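Robotics Club Notes, December

The Bitik team resumed its Wednesday sessions this month with 12 members on the roster. The current assignment is tabletop handling: students work with a pair of hand-held grippers and practice moving household objects, among them a wicker tissue box and a divided tray. 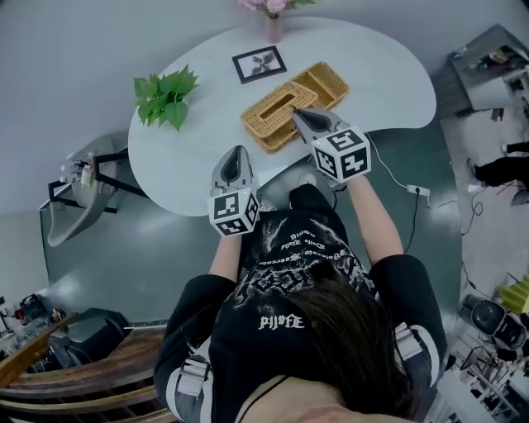
Each member is asked to complete 15 runs before the end of term and to log every one — including those abandoned partway. Brayan Ríos has agreed to review the logs and will return comments by the following session. The count stood at 57 when the lab closed.

Members who have not yet signed the equipment form should do so before their next turn. The work on Rovadero will resume in the new term, once the wheel parts have been delivered.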